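Unit 5: Receiving, Handling and Storing Tableware
Course handout, Institutional Food Service Operations
Keken College of Hospitality, revised 2 March 2026

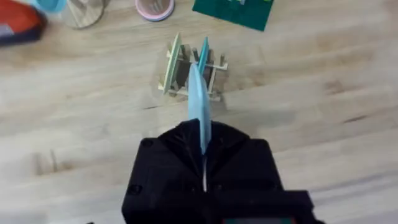
Purpose of this unit

This handout supports the lecture on tableware management in large dining operations. Students are expected to read it before the practical session and to bring it with them. The unit covers selection, receiving, daily handling, storage and replacement. Washing chemistry and machine maintenance are treated in Unit 6.

Terms used in this unit

Par stock is the quantity of an item that an operation must hold in order to complete its busiest service without delay. Breakage is the loss of an item through chipping, cracking or shattering. Shrinkage is the loss of an item for any other reason, including accidental disposal with food waste. Students should keep the last two terms separate in all written work. They are recorded in different columns of the stock sheet and call for different remedies.

Selecting tableware

Plates for institutional use are chosen for weight, stacking height, rim shape and resistance to heat. Appearance matters, but it is considered after these points have been settled. A heavy plate holds heat well and is slow to carry in quantity. A light plate is easier on staff and may slide on a tray. Plates with a rolled rim chip less often than plates with a fine edge, although they take up more shelf space.

Color should be considered together with the menu and the lighting of the dining room. Pale colors show food clearly and also show knife marks. Where residents or patients have reduced vision, a clear contrast between the food, the plate and the table surface makes eating easier. Care facilities should test two or three colors at an actual meal before placing a full order.

Before ordering, confirm that the supplier will keep the pattern available. Mixed patterns often stack badly, and a stack that leans is a hazard.

Receiving a delivery

1. Check the carton count against the delivery note before signing.
2. Open one carton from each layer of the pallet and inspect the contents.
3. Run a gloved finger around the rim of each sampled plate.
4. Set damaged pieces aside in their original carton and note the number on the delivery note.
5. Wash all new items before they enter service.

Daily handling

Carry plates by the rim or from beneath, keeping fingers clear of the eating surface. Stacks carried by hand should stay below chin height. Bowls and plates must not be stacked together, and cutlery is never left between plates on a return trolley. Any chipped item is removed from service at once, including during a meal period.

Storage

Dinner plates in daily use are kept between knee and shoulder height. Reserve stock may be placed higher if a step platform is available. Shelves should be fixed to the wall or floor, and each should be labeled with its load limit. Vertical racks suit operations with limited depth. They allow one plate to be withdrawn without lifting the others, but the slots must match the thickness of the plate.

Case study: Zakosia Residence

Zakosia Residence operates a single central kitchen and two dining rooms. At its February stock count the residence held 3389 pieces of tableware, of which 573 were dinner plates. The count recorded 19 dinner plates lost to breakage since the previous count. Most of the damage was found at the return hatch, where trays were being emptied onto a bare steel counter.

The residence fitted a rubber mat to the counter and moved the waste bin to the other side of the hatch. Supervisors now record breakage by location as well as by item.

Questions for discussion

Which entries on the stock sheet would help a supervisor find the cause of breakage at the hatch?
What further information is needed before setting a par stock for the second dining room?
Should reserve plates be held on site or ordered as required?

Reading

Oddsson Catering Manual, chapter on smallwares. Jindier Storage Guide, section on shelving loads. Both are held at the library desk and may be borrowed for up to 5 days.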